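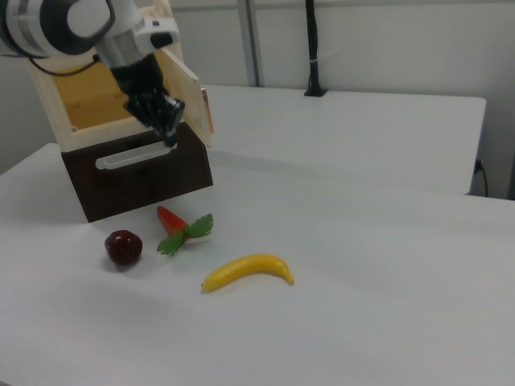 The small tabletop cabinet is having its moment again, and I would like to know who asked for it. Every few years the home stores decide that what our counters lack is another piece of furniture to stand on them. The type is always much the same: a little box with a door on the upper part and a drawer underneath. A pale top over a dark brown base, with the door swung out to the right and a long white bar for a drawer handle, is about as good looking as they get. I will admit that the two colors sit well together. I will admit, too, that a dark red fruit left on the white table in front does the whole thing a favor. Fruit does that for most furniture, and the sellers know it.

What they are selling is order. The Lilline catalog that came in November gave four pages to "counter living," a phrase I had hoped never to meet twice. The Atard, its bestseller, is meant for bread up top and tea towels below. Murberg makes one for the bathroom and one for the desk, and as far as I can tell the difference between them is the color of the knob. Zakaria, the smallest of the three makers, at least has the decency to call its version a box.

I lived with an Atard for most of the winter. It went next to the toaster, where there had been a clear patch I used for chopping onions. For the first week I put things in it with real purpose. Crackers, a jar of honey, the good salt. By the third week it held two dead batteries, a takeout menu and a key I still can't match to a lock. The honey had gone back to the shelf over the stove, where my hand looks for it anyway.

The door is the main trouble. A hinged door on a small cabinet needs its own space to swing through, and on a counter that space has a habit of being taken. Open the thing wide and it stands straight out at you like a turnstile. You move the kettle to open the door, then you move the kettle back. After a while you leave the door open for good, and what you own then is a shelf with an obstacle on one side.

The drawer fares better. A closed drawer hides its mess, and a long bar handle is kinder to wet or floury hands than a knob. If someone made just the drawer, low and wide, I might buy it. Murberg did for a while, then dropped it from the range. A store clerk told me people found it plain.

Before buying, it is worth doing what I did too late. I measured my counter between the sink and the stove and got 1180 millimeters, which sounds generous until you take off the toaster, the kettle, the dish rack and the bowl of fruit. The Atard took 463 of what was there. No catalog page I have seen shows one of these cabinets beside a dish rack.

Fans of the style will say it suits renters, who can't put up shelves and want something they can carry to the next place. That's fair, up to a point. A cabinet that moves with you is handy, and so is a cardboard carton. There is also the claim that closed storage makes you own less. My experience ran the other way - I bought two sets of little jars to fill the upper part, and they didn't fit under the roof of it.

The Atard lives in the hallway now, on top of the shoe bench, with gloves in the drawer. The door stays shut. I think there may be some crackers in there.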